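# Chapter 6: A Hand-Held Gripper You Can Build on the Kitchen Table

By the end of Chapter 5 you had a pair of printed fingers, a bag of pivot pins and a motor that turned when told to. In this chapter you put them together into a gripper that is held in the hand. There is no arm behind it. A person carries it to the object, closes it, lifts and lets go, and the recording from the gripper's camera is what the arm in Chapter 9 will learn from.

The build used throughout is the Landby, which Marisol Mosquera and Jhair Tello designed in a shared workshop and which most readers finish in two or three evenings. You can substitute your own design if it meets these limits:

- total weight, with cable: 500 grams or less
- opening between the pads: 80 millimeters
- weight the fingers must hold without slipping: 400 grams

## 6.1 Where to test

A workshop bench is a good place to assemble a gripper and a poor place to test one. Benches are flat, gray and mostly bare. The table where people eat has a patterned cloth, jars, packages and fruit that rolls, and the gripper has to work there. Set out what the household already has. Keep the first tests to objects that can take a squeeze, such as apples and tangerines, and leave anything in glass at the back. 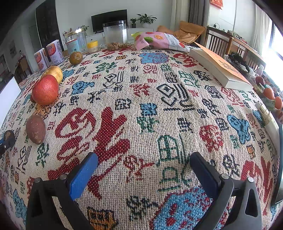
Svenja Trummer, reading a draft of this section, asked why the tests should not begin with wooden blocks. Blocks have flat sides, she wrote, so a beginner can see at once whether the pads close parallel, and a pear tells you very little when it slips.

She is right about the pads. Check them against a block first, as described in 6.3, and correct the linkage until both pads meet the block along their full height. After that, put the block away. A gripper tuned only on flat sides tends to grip too high on a round object, and the object squirts out toward the palm.

## 6.2 The pads and the linkage

Each finger is a linkage with a soft pad on its inner side. The pins should turn freely with no side play. If a finger wobbles, replace the pin before you touch the printed part. Tighten the screws by hand, work the fingers open and closed ten times, then tighten again.

Lead the cable away from the pads and leave enough slack for the wrist to turn. A cable that pulls on the body will tilt every recording the same way, and the fault is hard to find later.

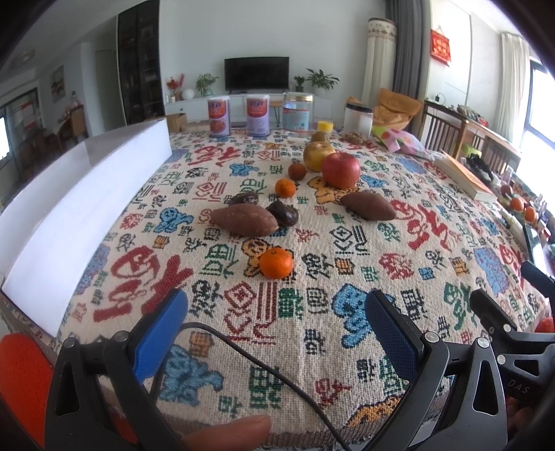
Vary the shapes within one session. Long items need a grip near the middle, across the narrow side. Small wrinkled items need a slow close, with the pads low and nearly touching the table. Move the objects between attempts so that the same grasp is not repeated from the same spot.

Keep a written log. The one printed in Appendix C covers 354 attempts with the Landby and has four columns: object, approach, result and remarks. Write down the failures in the same detail as the rest.

Before going on to 6.3, have these at hand: the assembled fingers, a wooden block, a kitchen scale, a small screwdriver and the log sheet.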